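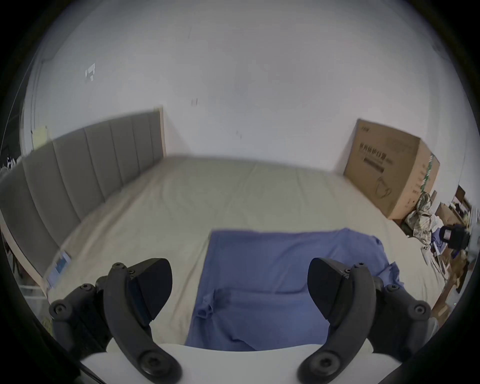
Figure 3. Wrist view from the hand-held gripper in the bedroom set, fingers open over the cloth.

5.2 Failures the success rate did not count

The grasp policy we tested came with a strong number attached. In the report that Vivura circulated with the weights, a trial is a success if the fingers close and the tool's width sensor reads something other than zero. We used the same rule at first, and over 919 trials it gave us a result close enough to theirs that we could have stopped there. We did not, mainly because Ivan Kostiuk had watched the Thursday runs from beside the bed and did not believe the log. The bedroom layout is typical of the demonstrations we collected: a blue cloth spread more or less flat on a beige-gray fitted sheet, with both surfaces soft and both of them creased (Figure 3). When the fingers close on a layout like this one, the width sensor has no way of knowing whether it is holding the cloth, the sheet, or a fold of each. All three were logged as success.

We went back through the recorded video by hand. Lacey Cheetham and one of the other authors labeled every trial separately, without seeing the log, and then settled their differences together. Of the 919 trials, 131 had been scored as successes while the fingers held part of the sheet. In most of these the cloth was held too, and the arm lifted both until the sheet pulled tight. What happened next depended on how well the sheet was tucked. Sometimes it slid out of the fingers and the cloth came away clean, and we can see why someone would want to call that a success. In other trials the sheet corner came off the mattress, or the arm stalled against the load.

The stalls are the part that worries us. The arm is sold with a force limit, and the Brulik controller we used is supposed to stop all motion when that limit is passed. In 2 of the trials it did not stop. It slowed, held the load, and then went on with the planned path when the sheet gave way, which sent the wrist upward much faster than any commanded speed. No person was inside the marked area either time. We do not take much comfort from that, as the marked area was drawn for the commanded speeds.

Our first explanation was a bad threshold, and it was wrong. Lowering the limit produced more stops on ordinary lifts and left the behavior after a stall unchanged. The cause was in the layer between the policy and the controller. The policy sends a fresh target at every step, and the controller treated each new target as permission to continue. A stop lasted only until the next message arrived. Zinchenko's driver, which we tried as a replacement, holds the stop until an operator clears it, and we could not reproduce the fault with it. We would not call this a fix. We pulled on the sheet by hand to force the stall, and a hand pull is a poor copy of a mattress corner letting go.

It has been suggested to us that better training data would remove the problem at its source. We doubt it. The demonstrations come from people using the hand-held tool, and people catch the sheet as well. When they do, they feel it, open the fingers a little, and try again. That correction shows in the video as a small wobble that one of our annotators had marked as noise and trimmed. Restoring the trimmed segments is cheap and we have begun doing it, but a policy that has only a picture and a finger width to go on may still not learn what the person's fingertips were responding to. The Grosari group makes the stronger claim that wrist video alone is enough for cloth on bedding. Their test surface was a bare table, and we found no bedding trials in the material they released.

Two limits on our own account should be stated. The hand labels were made from the wrist camera alone, and a thin fold of sheet under the cloth is easy to miss from there, so our count is more likely too low than too high. All of the trials also used the same fitted sheet. A looser one might slide free sooner and hide the controller fault entirely, and for that reason we would ask anyone repeating this test to report how the bedding was fastened -- a detail that we left out of our own May draft.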